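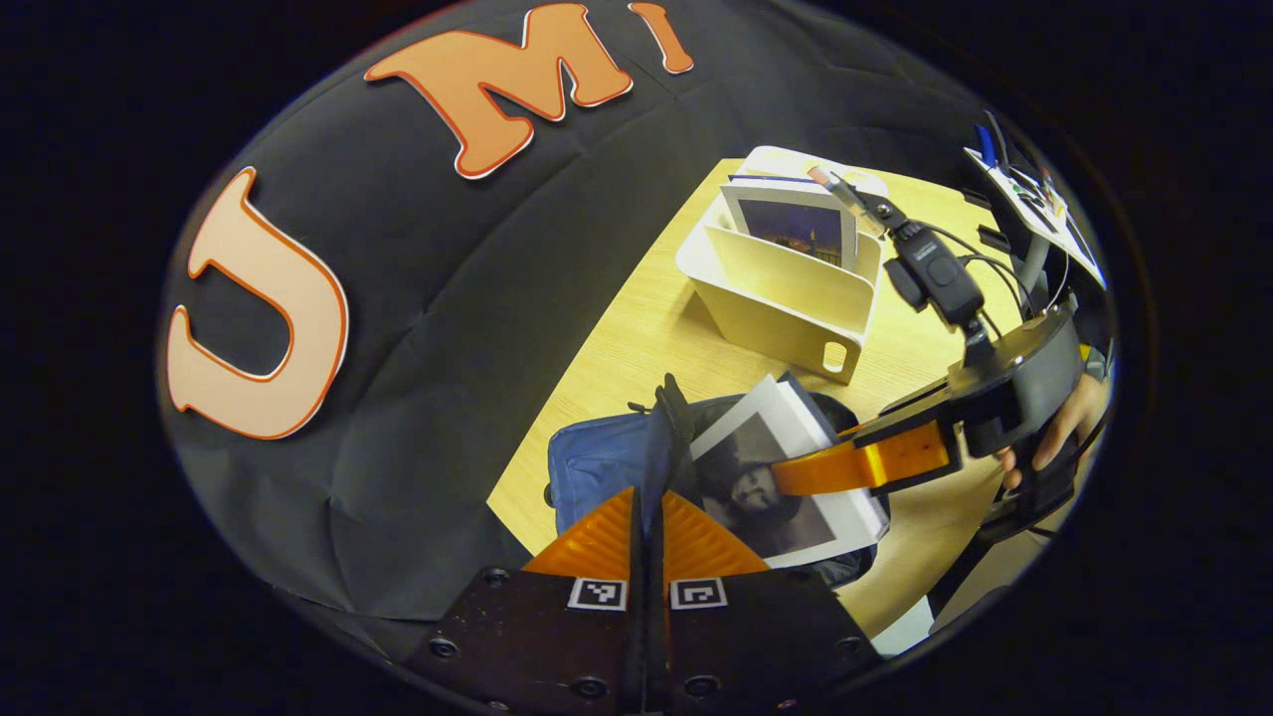 Vol. 3, No. 2

# Isuda Display Lettering Index

Tabular index of display lettering recorded on signs, banners and bulletin boards. Each row is one letter. The index is text only and is meant for layout and legibility work.

## Contents

- `letters.csv`: 1,066 rows
- `sites.csv`: 129 rows, one per sign or board
- `spacing.csv`: gap between neighboring letters, in units of x-height

## Fields

| Field | Type | Notes |
|---|---|---|
| `site_id` | string | joins to `sites.csv` |
| `glyph` | string | case is kept |
| `fill` | string | plain color word |
| `outline` | string | empty if none |
| `serif` | bool | empty if unclear |
| `tilt` | int | degrees, clockwise positive |

Color words come from the Pidiveck list (60 terms). Terms outside the list are mapped to the nearest entry and flagged in `fill_mapped`. 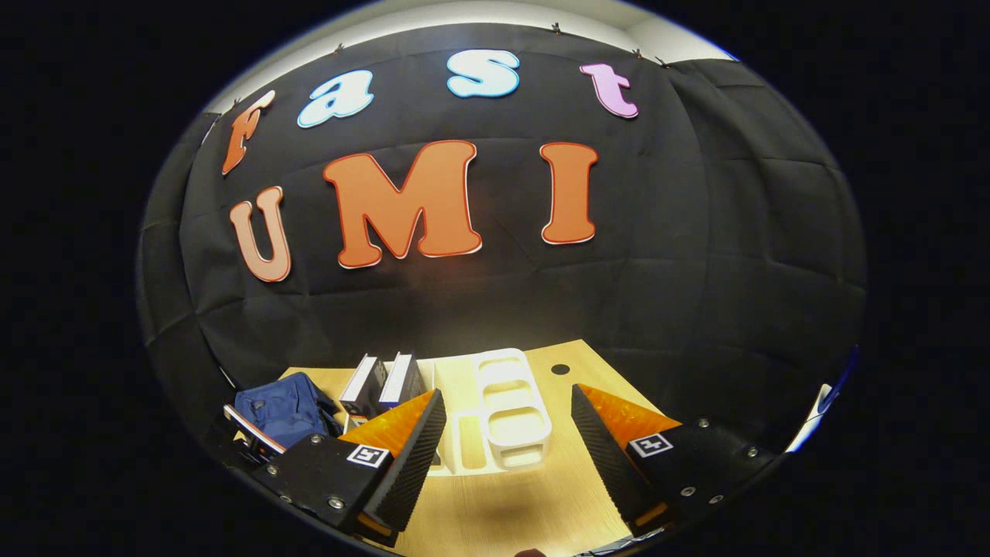

*Mixed-case lettering, "Fast" over "UMI", on black cloth.*

## Known problems

- Tilt is measured against the page edge. Letters set on a curve need the `baseline` column from `sites.csv` before values can be compared.
- `outline` holds one color only. Double outlines are recorded by the inner color.
- 95 rows have no `spacing` entry. Most are single letters.
- The Bittencourt rows use British color names in `notes`. These were left alone.

## Building

Run `make index`. Requires Rirnex 2 or later; version 1 drops empty fields on export.

## Changes

- March: `serif` changed from string to bool. Old values are in `legacy/serif.csv`.
- `kerning.csv` renamed to `spacing.csv`.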